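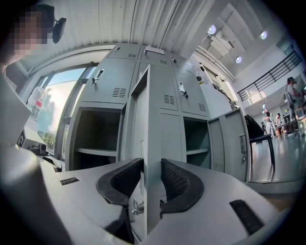 Search the archive
Search this list | Advanced | Go

Subject: Re: Finger pads on the hand-held gripper, closing unevenly
From: Lorena Ledesma
To: gripper-upkeep list
Month: April

Emiliano Montecinos wrote:

> We have two Tehrani hand-held grippers in use on the locker door
> task. On the second one the pads meet off centre. The left pad
> arrives first and pushes the right one over before the grip goes
> solid. It did not do this before I changed the pads. I have taken
> both fingers off and put them back with the same result.
>
> Pad on the left is the plain one, pad on the right is the dotted
> one. Is that mix allowed, or should both be the same? The Grurau
> sheet only shows a matched pair.
>
> Also, the width reading no longer goes to zero when the fingers are
> shut. It stops at 2 mm. Can I just zero it in software?
>
> Emiliano

Emiliano,

Taking your last question first: do not zero it in software yet. If you do, you will hide the fault and every recording made afterwards will carry the offset. The 2 mm and the off-centre closing are very likely the same problem.

The mix of pads is allowed. We run a smooth pad against a dotted one for thin sheet edges such as locker doors, and a matched dotted pair for cartons. The dotted pad holds the edge and the smooth one lets the door turn a little in the grip as it swings. With two dotted pads the door edge is held too firmly and the operator ends up dragging the wrist round the hinge, which shows up in the wrist track as a kink. What matters is that the two backing plates are the same thickness. The plates in the last Jonoto pad kit are thicker than the older ones. If you changed one plate and kept the other, you will get what you describe.

Procedure as we do it here:

1. Switch the unit off and take the battery out. Open the fingers by hand to the stop. They should move with an even drag all the way. If there is a tight spot, stop and clean the rail before going any further.

2. Remove both pads. Lay the two backing plates together on a flat surface and feel across the join with a fingernail. A step you can feel is too much. Change both plates, from the same bag.

3. Wipe the finger faces with a dry cloth. No solvent on the dotted pad - it lifts the glue at the edges.

4. Close the bare fingers. They should touch along their full length. Slide a strip of printer paper between them at the tip and then at the root. It should be held at both ends. If it is held at the tip only, the finger is seated proud at the root. Loosen the two root screws, press the finger down and tighten again, a little on each screw in turn.

5. Look at the pinion cover. There is a line on the cover and a line on each rack. With the fingers shut, all three should be in line. If one rack is a tooth out, the fingers will close off centre whatever you do with the pads. This is the usual result of pulling a finger right off the rail, so I would check it with some care in your case.

6. Refit the pads, dotted on the right. Keep to the same side on every unit, so that the recordings can be compared.

7. Close the fingers fully and read the width. It should be under half a millimetre with new pads. Only now set the zero, with the fingers shut and no squeeze on the trigger beyond first contact.

8. Open and close 40 times, then read the width again. If it has moved, a root screw is loose or the pad glue has not set.

After that, check the unit on a door before it goes back into use. I take hold of the free vertical edge with the door half open, move it to the stop in each direction and let go. The edge should stay between the middle of the pads. Keep clear of the lock when doing this. Where a key is left hanging, the pad can catch it on the way in and the dotted face tears easily. Approach the edge square on and above or below the key, and leave the key where it is, as a bare lock looks different to the policy and we want both kinds in the set.

On service intervals: Grurau gives 1000 cycles between pad changes. For door work I find that the smooth pad lasts well past that and the dotted one does not always reach it. Metal edges cut a groove across it. Change it when you can feel the groove, whatever the counter says. I keep a separate count for each finger in the Raduneo log, under the unit number, with the bag number of the plates in the remarks field. Please do the same, as it would have settled this question in a minute.

One correction to the wiki page. It says that the root screws may be done up with the battery in. Ibrahim Okonkwo wrote that for the older body, where the trigger board was isolated. On the present body the fingers can twitch when the board wakes, and there is enough force to pinch. Ibrahim, could you amend it, or tell me if you would like me to?

Fidel Urrutia asked off list whether the lens needs recalibrating after a pad change. No. The lens is fixed to the body and the pads do not touch it. It does need doing if the body has been dropped or the lens ring has been turned. For a check without the board, shut the fingers and compare the view with the reference still for that unit. The pads should fall in the same place. If they are shifted to one side and step 5 was correct, it is the lens ring.

Emiliano, if the racks turn out to be in line and the plates match, send me the width reading at fully open as well as at shut. A bent finger gives an error at both ends and a worn rack gives it at one. Pascual Painemal has a spare pair of fingers for the Tehrani body and can send them on with the next parcel.

Recordings made on that unit between the pad change and the repair should be marked and kept apart. They can be corrected later if the offset was constant, but I would not count on it.

Regards,
Lorena

Contact the list owner | Copyright remains with the authors of each message | Back to top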